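24 March 2025
Whole-body controller, chair handling task. Entry by Yichen Lei.

The contact-phase planner was merged into the Closteda branch this morning. Hand contact on the chair back is now passed to the balance controller as an external wrench - previously it was treated as a disturbance and filtered out. The estimator runs with a delay of up to 20 ms, which is acceptable for the crouched posture.

Traian Nistor reviewed the logs from 17 trials. In 3 of them the gripper force command saturated before the planner had confirmed contact. The threshold in the Tovia configuration file is to be lowered and the trials repeated.

Open items: the backrest pose from perception drifts when the arm occludes the top edge; replay tool still drops the first 2 seconds of joint data.

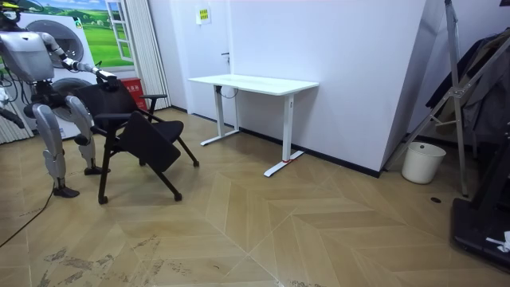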